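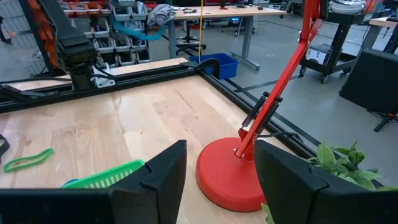

Slide 2: Why we asked about iron tablets

Good morning, everyone, and thank you for coming out so early on a Tuesday. I'll start with the clinics in Ostotico, where we talked with 1,305 pregnant women over one long rainy season.

3 min read · 23 shares
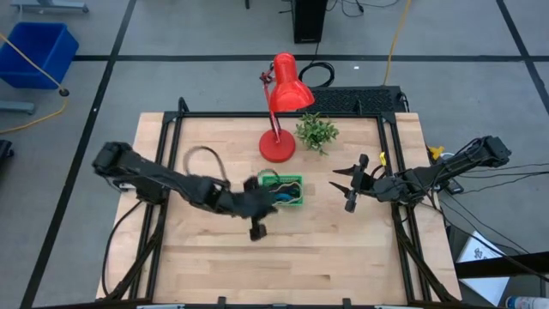
Maternal Nutrition Team

Pause, let people settle. Most of the women got their tablets – the trouble was taking them every day. Tell the Skumton story if there's time, it always gets a kind laugh.

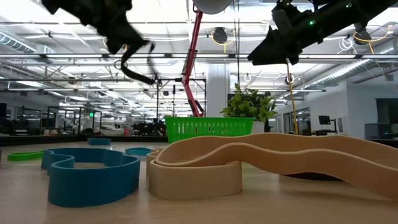
The worktable, two arms over it.

Then on to side effects, slowly please!

Sign up for our newsletter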